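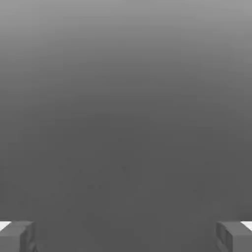 Progress report on the Vunoddale cell, to the Fourie equipment fund
31 May 2018

Prepared by Aldana Acuña

Where we stand

Thank you again for your patience over the spring, and for the kind note that came with the second payment. I had hoped to write a little sooner, but I wanted the model of the cell to be in decent shape before I did, and now it is. The gripper is mounted in the simulation, the wrist view is working, and both fingers sit where they should, one in each lower corner of the view and level with each other. It took longer than I promised you in December, and I'll explain why below.

We open every session with the fingers apart, nothing between them and only plain gray beyond. It makes for a dull view, I admit, but it is the one we go back to whenever we change something, and I have grown rather fond of it.

Work done this period

Most of our time went into the finger mounts. The Castix drawings we were given turned out to be from an older version of the hand, and the left finger came into the model slightly lower than the right. On a screen you would hardly notice. On a small part you would notice very much, with one side touching first and the whole thing tipping over. We measured the real mounts again, corrected the model, and then went through all the stored positions by hand (a long afternoon, with a lot of coffee).

After that we wrote down the opening routine, so that anyone on the team can do it without calling me:

Load the cell with the table cleared and the parts list switched off.
Open the gripper fully and wait for the position reading to settle.
Look at the wrist view and check that the tops of the two fingers line up.
Close slowly, open again, and compare with the stored view.
Write the result in the log, even when all is well.

We have run this 20 times from a fresh start. In 4 of those runs the fingers came up a hair out of position, and each time the cause was an old settings file left over from the drawings I mentioned. Those files have been cleared out of the shared folder, and I have asked everybody to check their own machines too.

Looking after the real gripper

The real hand has had its share of attention as well. We cleaned and greased the slides, replaced one worn screw on the right mount, and moved the cable a little farther from the elbow, where it had begun to rub. Ferkora was very good about lending us the proper wrench while ours was on order. I would like to put the slides on a regular schedule from here on and will send you the dates when we have settled them.

Money

We have spent $3840 of the equipment line, nearly all of it on the spare finger set and the new mounts. Nothing has been moved between lines. The receipts are in the folder with this report.

What comes next

Over the next 6 weeks we want to bring the first parts into the model and start on gripping height, beginning with the plain blocks. I would also like to redo the lighting, which now falls off from the top of the wrist view to a flat dark gray lower down. The darker half may make edges harder to pick out once there are parts on the table.

If any of you would care to visit, please do. Mornings are best, and the side entrance is the easier one while the front steps are being repaired.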